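Podcast app that remembers my place in long files?

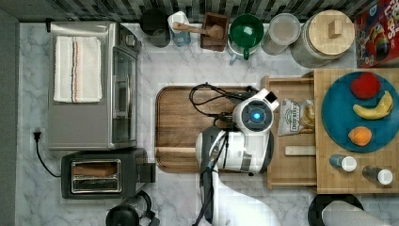 Details

Posted by Danuta Szczepańska, September 2026

I listen to long recordings on my phone while I cook, mostly lectures and old radio plays that I've copied over from my computer. They're plain MP3 files, not podcasts I subscribe to. One folder has 32 files in it and several of them run past three hours.

The music player that came with the phone starts every file from the beginning if I close it or if a call comes in. I've been writing the time down on paper, which is silly. I tried Gitport because a friend has it, but I couldn't find any way to open my own files. It only wants me to search for shows.

What I need is an app that remembers where I stopped in each file separately, plays a bit faster when I want it to, and works without the internet. A sleep timer would be nice. The phone is Android, a few years old, with not much space left. I don't mind paying a small amount once but I don't want a monthly charge.

3 replies

Mieczysław Ziółkowski

You want an audiobook player, not a podcast app or a music player. Audiobook players treat a folder as one book and save your place in it. I use Dolteck and it does what you describe.

Make a folder on the phone called Audiobooks, then put each lecture series in its own folder inside that. When you first open Dolteck it asks which folder to look in, so choose Audiobooks and let it scan. It took a couple of minutes for mine.

By default it keeps one place per folder, so if you jump from file 4 to file 9 it forgets where you were in file 4. To change that, hold your finger on the folder, open Playback and switch on "Remember each file". You have to do this for every folder. I missed it at first and lost my place in a long series.

Speed goes up in small steps and it saves the speed per folder as well. The sleep timer is the moon at the top. The free version lets you keep up to 100 files, and after that it's a single payment. Everything works offline.

If space is short, your lectures are probably saved at a higher quality than speech needs. I converted mine to mono at 64 kbps and got back nearly 600 MB. Keep the originals on the computer.

Śliwiński

trenholm is better, dolteck looks dated

Trenholm has bigger buttons and you can skip back by tapping the left side of the screen. Good if your hands are busy. Not sure if it remembers every file, I only do one book at a time. It was free when I got it.

Danuta Szczepańska

Thank you both. I've gone with Dolteck and found the setting where Mieczysław said it would be. It picked up all the files apart from two, and those had no .mp3 on the end of the name. I renamed them on the computer, copied them across again and they showed up after a rescan.

I did look at Trenholm. As of the July update it asks you to make an account before it opens anything, so I took it off again.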